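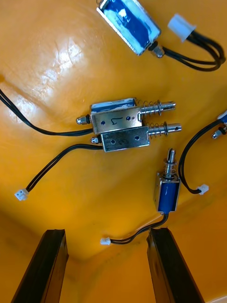
Parts check, robot club bench, Hornine build. Done before power goes on. Read each solenoid lead end to end for nicks before it goes in a kit. The ones with numbers marked on the case, 1 and 3, get logged under those numbers. Springs seated: OK. Nuts finger tight: OK.
Comment: one plunger sticks at the end of its stroke. Set aside.

Bench layout
Bins in place, one kind of part to a bin: OK
Paper flat in tray: OK
Supply switched off at the wall: OK
Fuse, 2 amp: OK
Comment: keep the red round boards away from the crimp terminals.

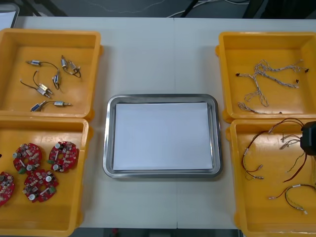
LULLODWOOD, October

Second check, Sturna entry. Supply set to 12 volts, limit tested.
Stop button within reach: OK
Arm speed at 10 percent for handling leads: OK
Safety glasses on: NO. Fixed before start.
Hands clear while the gripper is closed on a wire: OK
Pull test on crimps: one failed, redone

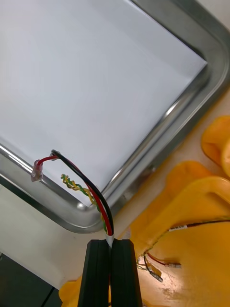 Janssen asks that the pull test come before the stop button check next time, and wants the failed crimp kept in a bag with the sheet.

Agreed. Order changed on the form.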